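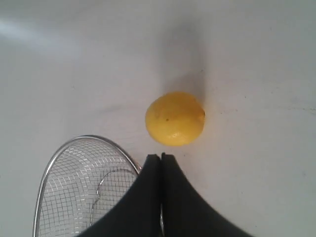
Gebru Hall front desk gets a director, and the director gets a desk

Elsie Rakena spent her first morning as director of residence services at Jarnlow College looking for a chair. The desk had arrived in August. The chair, according to the purchasing system, had arrived as well, and had been signed for by an office that closed two years before Rakena was hired.

"I sat on a box of orientation folders," she said. "They were last year's folders, so I didn't feel too bad."

Rakena takes over an operation that houses 454 students in Gebru Hall and, until this fall, had no one person in charge of it. Room assignments belonged to the housing office. Repairs belonged to facilities. Complaints about either one belonged to whoever picked up the phone, and the phone was in a hallway.

The college created her position over the summer, after the student senate delivered a petition with 300 signatures asking for one place to take a housing problem. Administrators had planned to answer with a survey. The senate pointed out that it had already answered the last survey, and attached a copy.

Before coming to Jarnlow, Rakena ran the night desk at a hospital and then managed student apartments for a state university, jobs she describes as more alike than either employer would want to hear. Her office is on the ground floor of Gebru, next to the laundry room, and it shakes a little during the spin cycle.

Her first act was to move the front desk hours. The desk had been open from 9 a.m. to 4 p.m., a schedule that suited everyone who did not have class. It now opens at noon and closes at 10 p.m., and students locked out of their rooms after dinner no longer have to call campus police, who are said to be pleased.

Her second was to look at Stelteo, the software the college uses to track repair requests. Stelteo sends a student a message when a request is received, another when it is assigned and a third when it is closed. It had been closing requests automatically after 30 days, fixed or otherwise, and thanking the student for their patience.

That feature was turned off in September. The list of open repairs promptly got much longer, and Rakena had to explain to a budget meeting that this was good news.

"The radiators were always broken," she said. "We just know about it now."

Students seem willing to wait and see. Gebru residents interviewed in the lobby last week mostly praised the new hours, though a sophomore on the third floor said her window had been "assigned" since move-in and she was starting to feel protective of it. A first-year student asked whether the new director could do anything about the fire drills. She can't. They are required, and the next one is in November, at an hour she declined to share.

Larger changes will take longer. The contract for the building's card readers, made by Drikix, runs through the spring, and the readers will go on rejecting every third swipe until then. Rakena is also rewriting the room selection rules, which run to 41 pages and refer throughout to a dormitory that was torn down to make room for parking. She hopes to have a shorter version out before winter break.

Students who want to comment on the draft can drop by the Gebru desk or come to her open office hour at 4 p.m. on weekdays. Seating is limited - the chair has been found, but there is still only the one.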